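Subject: Re: [household-sorting] Bag sizes for small kitchens, and a question about the food caddy

Hello all,

I read the message from Westov with much interest, because we had the same trouble in our building during the winter. I will quote the parts I answer and leave out the rest, so the mail does not become too long.

> We are a building of 11 apartments and we want to begin with
> separate food waste. The kitchens are very small. Several
> neighbors say that there is no place for one more container.
> Which size did you choose, and where do people keep it?

We chose the 6 liter caddy. At first we had ordered a larger one, and it was a mistake. People filled it only halfway in a week, and by then the smell was already strong. With the small one you must go down to the yard more often, and the food has less time to become bad. In my kitchen it stands under the sink, on the left, where the old pipe leaves some room. My neighbor hangs hers on the inside of the cabinet door with two hooks.
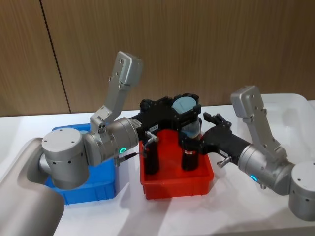 Detport, 6/1/25

I continue this mail after a pause, as I wanted first to check our notes from February. In that month we changed from paper bags to thin compostable ones, and after a short time we changed back again. The compostable bags were pleasant to use, but they became soft when somebody put in tea leaves or melon skins. One of them opened on the stairs between the second and the third floor. After this the paper bags had many friends in the house.

If your city accepts only paper, then you do not have to decide anything. Please ask before you buy. The rules are different from one town to the next, and what is allowed in Detport may be refused in Nokport, although one can go there by bicycle.

> Does it make sense to buy the bags together for the whole
> building? Or does each household take care of its own?

We buy together, and I would advise you to do the same. Our last order was 2459 bags, an odd number that comes from how the supplier, Deligiannis, had packed the remaining stock. The price was good and the bags have lasted well. We keep them on a dry shelf in the bicycle room. Everybody takes what they need and writes it on the sheet, or forgets to write it, and this is also not a tragedy.

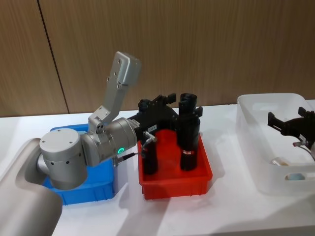

The paper bags must really be stored dry. In the first year we had them in the cellar next to the washing machines, and the lower ones took the damp from the floor. They looked fine from the outside, but the bottom gave way as soon as you lifted them. If you have only a cellar, put them high up and leave a little air behind them.

> One neighbor is afraid of fruit flies and says she will not
> take part before this question is solved.

I understand her very well. We have tried many things, and I can report what helped in our house:

– Put a folded sheet of newspaper at the bottom of the caddy before the bag.
– Let coffee grounds and tea cool and drip in the sink before you throw them away.
– In hot weeks, keep fish and meat leftovers in the freezer until collection day.
– Wash the caddy with vinegar and let it dry open, best in the sun.

A small glass with vinegar and one drop of dish soap also catches the flies that are already there. It does not look nice next to the bread, but it works. I would not use spray in the kitchen.

> And how did you convince the people who did not want it?

We did not convince all of them. When we began, 3 households said no, and we left them in peace. One joined later, when she saw that the gray bin was less full and the lid could be closed again. I think long letters in the stairwell do more harm than good – people feel that they are scolded. A short note with the collection days was enough for us.
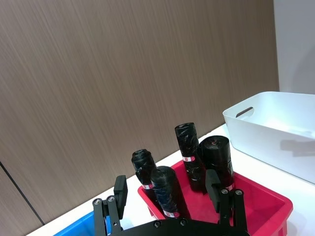 Detport Tenants' Association – Waste and Courtyard Group

One thing I nearly forgot, about the labels on the bins in the yard. Please do not print them on normal paper. Ours were gone after the first rain. We now use plain stickers with few words and large letters, in the two languages that are most spoken in the house. The label should be on the lid and also on the front, as the lid is often open when people come with full hands.

If somebody in Westov would like a copy of our note and of the sheet for the bags, write to me outside the list and I will send both. I would also be glad to hear how others clean the big bin in summer. We use the garden hose, but the water then stands in the yard and the ground floor complains, with good reason.

With kind greetings from Detport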